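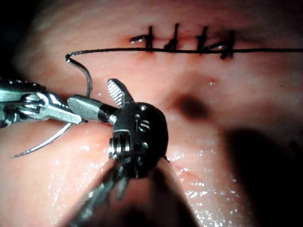 Reltia Practice Tissue, Box of 10: Review

Score: good. Realistic pull, clean knots, short working life once opened.
Price paid: $162, shipping included
Also tried: Gilo soft pad 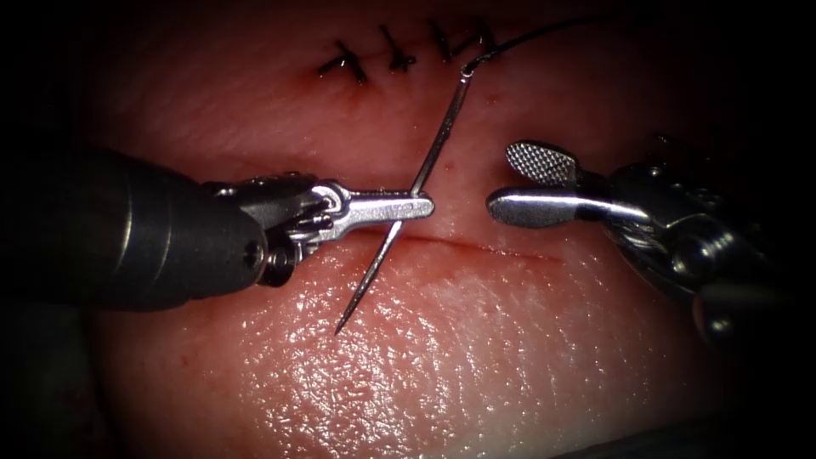 Bestton Skills Room Reviews
Posted 31 January 2025

We opened our first box of Reltia tissue in October and have now used all but two of the pads. They replaced the Gilo pads we had been buying for interrupted stitches and basic needle handling. The Gilo is cheaper and lasts longer. It also feels like a pencil eraser, and the thread squeaks going through it.

Reltia is softer and comes packed moist. The surface is pink and looks a good deal like the real thing under a bright light. You make your own incision, so the length and depth are up to you. We keep ours short and straight. A curved needle goes in without much force and comes out about where you aimed it. If you force the needle instead of following its curve, the entry hole stretches and stays stretched, and that makes mistakes easy to find afterward.

Knots hold well. Pull a stitch a little too tight and the edges pucker around it, the way they should. On the Gilo pad you could haul on the thread all day and see no change. Black thread is the one to use here. We tried a lighter color on one pad and kept losing the tail against the pink. 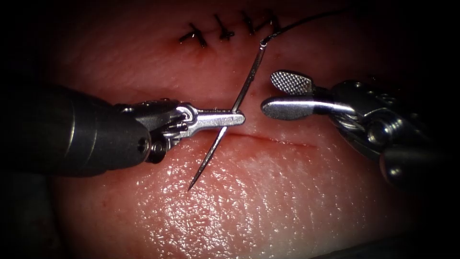

A reader who bought the same box wrote to us that the pads dry out too fast for a full class, and that hers had started to tear at the edges of the incision before the last row was done.

We had the same trouble at first. An opened pad is good for 45 minutes on our bench. After that the surface gets tacky and thread drags on it. A light spray of water buys more time, but too much makes the pad slide. Tearing was mostly a matter of spacing for us – stitches set very close together, or too near the cut, will pull through.

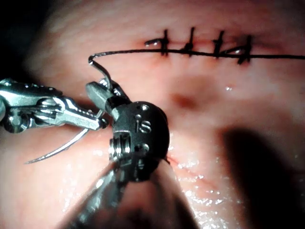 Bite depth matters as well. A shallow bite rips out on this material far sooner than it would on the Gilo, so beginners will go through pads quickly. For a first lesson I would still hand out the Gilo and save these for people who can already place an even row.

The packaging could be better. Each pad is sealed in its own tray, but the film is hard to peel and the liquid runs out when it finally gives. Open it over a sink. Our box shipped from Bragança and took longer than the order page said, though nothing leaked on the way.

No thread or needles are included. We will reorder, probably one box at a time given the shelf life printed on the lid.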